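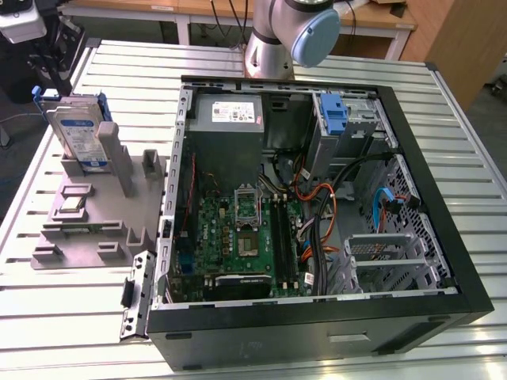
손이 하는 일

단편

홈 > 읽을거리 > 짧은 소설

검색어를 입력하세요 검색 상세검색

그릴렌 작업장에 입사한 첫 주에 나는 컴퓨터 본체를 닦는 일을 맡았다. 둘째 주에는 팔 옆에 앉는 일을 맡았다. 팔은 중고 본체에 부품을 끼웠다. 메모리, 프로세서, 하드디스크 순서였다. 부품은 왼쪽 회색 받침에 미리 꽂아 두었다. 하드디스크는 파란 틀에 끼워 세우고, 메모리는 긴 홈에 눕혔다. 내가 할 일은 받침을 채우고, 팔이 멈추면 빨간 단추를 누르고, 기록지에 쓰는 것이었다.

받침을 채우는 데는 요령이 필요했다. 메모리가 홈에서 조금만 들려 있어도 팔은 그걸 비스듬히 집었고, 비스듬히 집은 것은 끝까지 비스듬했다. 나는 손톱으로 양쪽 끝을 한 번씩 눌러 두었다. 설명서에는 없는 순서였다.

본사인 브렉사이드에서는 한 달에 960대를 맞추라고 했다. 12월이 되자 그 숫자가 벽에 붙었다. 전에는 손으로 하던 일이었다. 나보다 먼저 온 선배는 한 대에 2분이면 된다고 했다. 팔은 그보다 오래 걸렸다. 프로세서를 소켓에 내려놓기 전에 늘 허공에서 한참 서 있었다. 생각하는 것처럼 보였지만 선배는 계산하는 거라고 했다. 나는 둘이 어떻게 다른지 물으려다 말았다.

제일 어려운 건 전선이었다. 본체마다 전선이 다르게 누워 있었다. 어떤 것은 메모리 자리까지 넘어와 있었고, 그러면 팔은 전선을 누른 채 메모리를 밀어 넣으려 했다. 나는 단추를 누르고, 손가락 하나로 전선을 옆으로 치우고, 다시 시작을 눌렀다. 기록지에는 '전선'이라고만 썼다. 그 주에 전선이라고 쓴 것이 102번이었다.

금요일 같은 날이면 집에 가서도 일이 남았다. 빨래를 개고 그릇을 씻었다. 엄마가 전화로 요즘 기계가 다 한다던데 너는 뭘 하느냐고 물었다. 나는 전선을 치운다고 대답했다. 엄마는 잠깐 있다가, 그럼 그 기계가 빨래도 개느냐고 물었다. 양말은 못 할 것 같다고 했다. 양말도 본체 속 전선처럼 매번 다르게 누워 있으니까.

다음 날 선배가 쉬는 시간에 팔을 세워 두고 직접 메모리를 끼웠다. 딸깍 소리가 두 번 났다. 선배는 그 소리를 들어야 끼운 거라고 했다. 팔은 소리를 듣지 않았다. 얼마나 세게 밀었는지만 알았다. 나도 해 보라고 해서 해 보았다. 처음에는 한 번만 났다. 힘을 조금 더 주니 나머지가 났다.

오후에 팔이 프로세서를 들고 또 멈췄다. 단추에 손을 올리고 기다렸다. 소켓은 열려 있었고 걸리는 전선도 없었다. 팔이 아주 조금 옆으로 움직이더니 프로세서를 내려놓았다. 나는 손을 내리고 기록지에 시간을 적었다. 비고란은 비워 두었다. 그리고 다음 본체를 가지러 갔다.

문의: 호시노 문예 편집부 | © 2019 호시노 문예. 무단 전재를 금합니다. | 맨 위로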